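Acceptance

The Galine kit was on offer for thirty days, after which Drivell would either invoice for it or send a van. Si-woo Pyo had been given the last five of those days to write the review. The previous reviewer had left a folder with two pages in it, both of them the delivery note.

She began with the fingers. The kit was sold as a set of soft fingers, a mounting plate and a licence, and the brochure claimed that the fingers would close on an object of irregular shape without marking it. The brochure did not define marking. She wrote to Drivell and asked for a definition. Drivell replied that marking was any change the customer objected to.

She entered this in the report under Terms.

The test list had come with the kit. It asked for a rigid object, a hollow object, a light object and an object "of domestic character". Si-woo used plastic cups for the hollow object. For domestic character she went to the kitchen on the second floor and made a dough from flour, oil and too little water. It was stiff and it cracked when she pressed it. She drew lines down it in dark green so that any squeeze would show as a bend in a line, then wrapped it in film and put it on the table.

Ren came in while she was writing the label.

"Is that lunch?"

"Item four."

"It's already split across the middle."

"I've noted the split. A new split would be a separate entry."

Ren worked for Brumance, who wanted the kit for a packing line and had agreed to pay half the trial. He had no authority over the report and read every page of it. He sat down on the spare stool and opened the brochure at the warranty.

The approach speed in the manual was given as a number from nought to fifty with no unit. Si-woo had tried fifty on the first day, with nothing on the table, and had not tried it again. She set it to thirty. The fingers opened, the arm came down over the dough and stopped short of it, as the procedure required, and waited for her to confirm.

She did not confirm. She looked at the picture from the wrist camera on the monitor. The green lines ran up over the ball like the lines on a school globe, and where the dough had folded they stepped sideways and carried on. She thought about how to measure a line that was already broken. The manual allowed up to 2 mm of displacement, but it assumed a line that had started out in one piece.

"You could make another one," said Ren.

"Then I'd be testing a different object."

"A better one."

"The brochure says irregular."

He turned a page. "It says irregular on the front. In the warranty it says 'reasonably regular'."

She asked to see it. It did say that, in the paragraph after the exclusions for steam and salt. She copied it out by hand, with the page number, and put it under Terms beneath the first entry. Then she sat for a while with the cursor over the confirm button. The control box ticked. In February she had reviewed a conveyor that failed on its first item, and the supplier had spent the rest of the winter asking her to describe the item again, in other words, until it sounded like something no conveyor could be expected to carry. She had kept the letters.

The report had room for two pictures, ahead of the findings. She chose them before she had any findings to put there - it was the one part of the template that could be filled in.
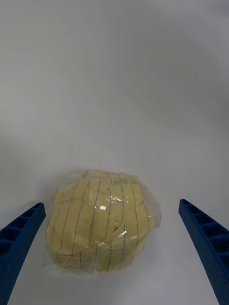
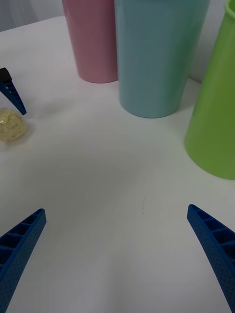 Section 5: Irregular and Hollow Objects

She typed the heading and left the space beneath it blank.

"What will you put?" said Ren.

"What it does."

"And if it marks it?"

"Then I'll say who objected."

He considered this. Brumance packed soap, mostly, and some candles, and he had told her once that a customer would send back a bar of soap for a thumbprint. He closed the brochure and moved his stool so that he could see the monitor without leaning.

Si-woo wrote the date at the top of the log sheet, October 27, 2024, and under it the item number, the speed and the words "existing crack, see note". She checked that the stop button was where her left hand expected it.

Then she pressed confirm, and both of them watched the lines.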